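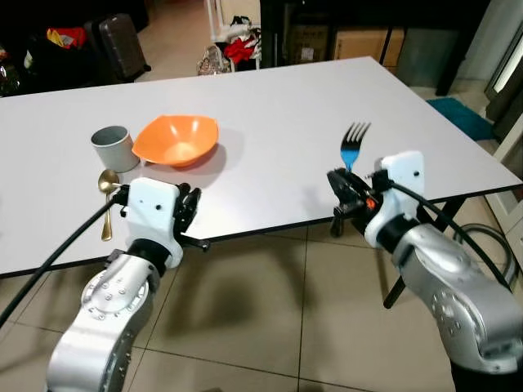

By the Working Practice Group, Carkix, for the Brustlow Fund
Oct 22, 2018

Dear friends at Brustlow,

It has been a full and rather happy stretch of work since we last wrote to you in April, and we have been looking forward to telling you how the handbook is coming along. You will remember that you gave us the grant to write down, in words that anyone could follow, how a pair of robot arms should be run at an ordinary table with ordinary household things on it. Spoons, forks, cups, bowls, plates. We had a good many habits, most of them sound, and hardly any of them were on paper. Now most of them are, and a few of the habits have been dropped along the way!

The draft has grown to 30 rules. We had hoped for fewer, and some of them may yet be joined together, but the operators who have been trying them out would like each rule to say a single thing, and we have come around to their way of thinking. The rules are grouped by when you need them: before power goes on, while the arms are moving, when something is dropped, and at the end of a session.

The part that took the longest was the section on handing and holding. A fork is a small thing, but it has points, and once a gripper has hold of it those points go wherever the arm goes. We began with a rule that said "hold cutlery safely," and everyone who read it agreed with it and then did something different. The present wording says that the tines must face away from any person standing at the table, that nobody reaches in between the arms while either of them is holding cutlery, and that a piece being taken out of a gripper by hand is taken only after both arms have been stopped. Both arms, please note. The early draft said "the arm," and that left people wondering about the other one.

We also now ask for a weight limit on practice objects. Nothing over 200 grams goes into a gripper unless the session lead has signed for it, contents included, so a jar that is fine when empty may well be over the limit once it has been filled. Jars are to have their lids screwed on before the arms are powered. We did go back and forth over whether a lid needed a rule of its own, and those of us who have swept up sugar won the day.
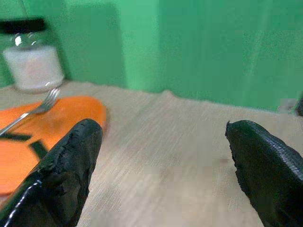
Carkix Working Practice Group

Gripper fingers have a page to themselves in the draft, and it is the page that has changed the most. The finger check used to be done whenever someone thought of it. It is now done before every session, with the power off, by looking at each finger from the tip down and running a gloved thumb along the inner edge. Any flaking, tearing or peeling is written in the log. Wear by itself doesn't stop a session. What does stop it is a loose piece large enough to catch on an object, or a finger that no longer closes evenly against its partner. We are still arguing, in a friendly way, about whether the log should have drawings of what "worn" and "too worn" look like. Our colleagues at Drurkus, who are kindly reading each chapter as we finish it, think that it should, and they are probably right.

So far the draft has been used in 277 sessions, with the operator filling in a short sheet after each. We are grateful for those sheets, even the grumpy ones. The rule most often marked "unclear" was the one on cables. It told people to "keep cables tidy," and tidy means one thing to one person and quite another to the next. The new version asks the operator to move each arm slowly through its full reach before the first task and watch the cable as it goes, and to stop if it pulls tight or drops onto the table. It takes a few minutes and people do complain, but they complained more about the old one.

The speed rule has been the other talking point. While a person is within reach of the table, arm speed is to stay in the slow setting, and we have left the choice of number to each site until Choi has finished the stopping tests that they agreed to run for us. We would sooner send you a blank line than a figure we can't stand behind.
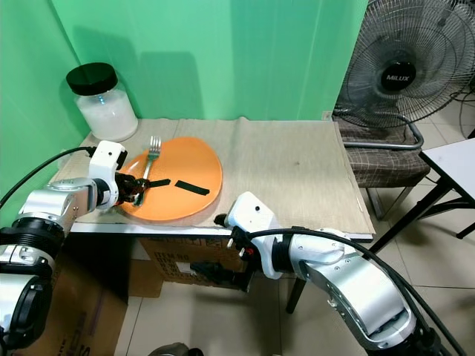
Those tests are the main thing holding up the third chapter, and they may push it back a little. The first two are ready for you to read whenever you like, and we would dearly love your comments on the end-of-session part, where we ask that every object be out of the grippers and lying flat before the operator steps away. Some of our readers find that fussy. Others want it moved to the front page.

On costs, we have kept within the budget you approved. There is $600 left in the printing line, and we would like your permission to spend it on wipe-clean copies of the rules to hang beside the tables. The paper copies have had a hard life, and a rule with a coffee ring across the middle of it is not much use to a new operator.

Between now and our next letter we mean to finish the chapter on dropped objects, which at present says only that the arms are to be stopped before anybody bends down to pick something up. It needs a good deal more on things that roll, things that break, and who decides when work may start again. We will also be shortening the introduction, after several readers told us (very politely) that they had skipped it.

Thank you, as ever, for your patience and your good questions. Please send comments on the first two chapters to the group in whatever form suits you, scribbles in the margin very much included.

With warm regards from all of us in the Working Practice Group

This site uses cookies to remember your settings and help us understand how our pages are used. By continuing to browse you agree to our use of cookies. Accept Learn more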